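# Trellton height-adjustable desk, white: five months of daily use

Bought in May, assembled the same evening, used every working day up to the date of this review, 2019-10-29.

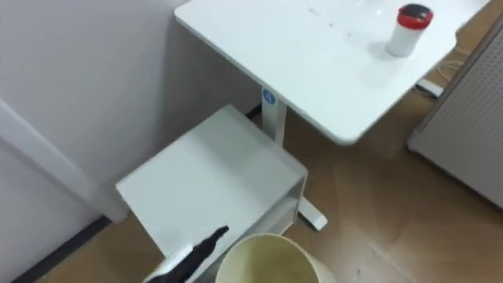

The unit replaced a fixed desk of similar size. I paid 437 for the complete package: top, legs, feet, motor, hand switch and a bag of hardware. Trellton sells the frame separately, but the saving is small and you then have to drill your own top.

## Assembly

Total time was 64 minutes with one person and a powered screwdriver. The printed instructions are adequate up to step 5, where the drawing for the cable tray is mirrored. Follow the pre-drilled holes and ignore the drawing. The top is heavy enough that turning the finished desk over needs a second person. Kwok-wai Wu helped me with that part and we still scuffed the wall.

All fasteners were present. Two of the wood screws had soft heads and stripped under moderate torque. I replaced them with screws of the same length from my own stock.

## Top

The corners are rounded, and I can lean a forearm across one without discomfort. The white finish is smooth and reflects little light. It does show marks. Gray smudges collect where my sleeves rest, and most come off with a damp cloth. A few do not. Dish soap was no better than water; a melamine sponge removed more but left a slightly glossier patch, so I stopped using it.

Anyone who works with pencil or dark denim should consider the gray version.

## Legs and lift

The legs are rectangular in section, painted white to match the top. The paint has not chipped. Each foot has a rounded end, easier on bare toes than the square feet on my previous desk.

Travel is smooth under a normal load. At sitting height there is no movement I can detect while typing. At full standing height the top sways front to back when I type hard, enough to make a tall monitor tremble. Side to side it is steady. Tightening the foot bolts after the first month reduced the sway – it did not remove it.

The motor logs its cycles and the hand switch will display the total if both arrows are held. Mine reads 3,346, a figure that includes a great deal of idle testing. The sound has not changed in that time.

## Clearance

Measure anything you intend to keep underneath. I have a low open-fronted shelf unit partly under the front edge, and its flat top is the limiting height on that side. The desk has a collision stop, but it responds late. It pressed firmly on the shelf before reversing. I now set the lower limit in the memory menu, and this has been reliable.

## Support

I wrote to Trellton concerning the stripped screws. Su-chen Ng replied the next day and mailed a replacement bag at no charge. The mirrored drawing was acknowledged as a known error.

## Rating

Four out of five. One point off for the front-to-back sway and the late collision stop. The Didenko frame I tried at Taras Stasiv's office was stiffer at standing height, but louder and slower.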